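Keeping the Lunch Cell Running: A Conversation With the Technician at Odow

Facilities and Equipment Series 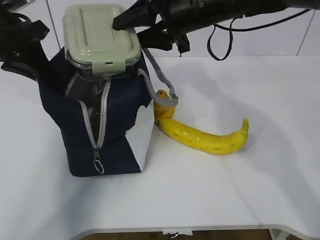 The two-arm manipulation cell at the Odow laboratory has logged 2,685 hours since it was commissioned. Most of that time has gone into household packing tasks, and the lunch task has the longest record of any of them. The technician responsible for the cell agreed to speak with this series about the daily routine and the repairs the cell has required. In keeping with the practice of the series, staff members are identified by position only.

The day begins at 7:30 a.m. with both arms at their rest positions and the power off. "I put my hand on every joint cover and every clamp before I switch anything on," the technician said. "A loose clamp can be felt well before it shows up in the data." The walk-around is followed by a warm-up program, supplied by Achterberg with the arms, in which each joint moves slowly through its full range. The technician listens during this program and records any change in sound in the cell log.

Calibration follows. The cell uses a reference block made by Bramis, which is bolted to the table for the check and removed afterward. Each gripper touches the block at set points, and the controller compares the readings with those stored from the last full calibration. If the two sets disagree by more than the permitted amount, no task may be run until the cause has been found. The technician described this rule as the one most often questioned by new staff. "They see a small number and want to go ahead. I ask them to wait. A small number in the morning is a larger one by the afternoon."

Asked which part of the machine needs the most attention, the technician named the fingertips. Lunch tasks call for pressing on lids, and the load falls on a small area of each finger. "A lid with a raised rim is hard on a tip," the technician said. "If the finger comes down on the rim, you get side load. If it comes down on the panel inside the rim, the load is straighter, but you have less room to miss." The tips are inspected at midday and at the close of work, and are replaced as a pair even when only one is worn. The laboratory has used 19 pairs to date.

Pressing force is set separately for each container. A container standing on a bare table can take a firm push, the technician explained, while one sitting in a soft bag needs a different setting. "Fabric gives. The arm pushes, the bag settles, and the controller has to decide whether the lid moved or the whole container did. We lowered the approach speed for bags and left it there."

Cables account for most of the unplanned stops. The technician prefers to leave some slack at the arm and accepts that the result is less tidy. In the first months of operation the cables were tied close to the links, and two of them failed at the connector. "They looked very neat," the technician recalled. "They also pulled every time the wrist turned." The present rule calls for enough free length to allow full wrist rotation, with a check that no loop can catch on a handle, a strap or the edge of the table.

The longest repair took place in May, when one arm began to drift downward while holding position. The controller reported no fault. The technician exchanged the gripper and then the wrist cable, with no improvement, and at last opened the elbow joint, where a brake plate was found to be worn on one side. Ovance supplied the part, and the work was completed in two days. A complete calibration was then carried out, covering 137 points across the workspace.

The technician keeps a written record of each intervention in addition to the controller's own files. Entries give the time, the joint or part concerned, the tool used and the tightening value. "The controller knows what the arm did," the technician said. "It has no idea what I did." The record has been requested by two other groups at the laboratory that are preparing cells of the same type.

Planned work for the coming period includes a new mounting plate for the left arm and a revised warm-up program. The technician has also asked for a second reference block, so that the cell can remain in use while the first is away for inspection. That request is under review.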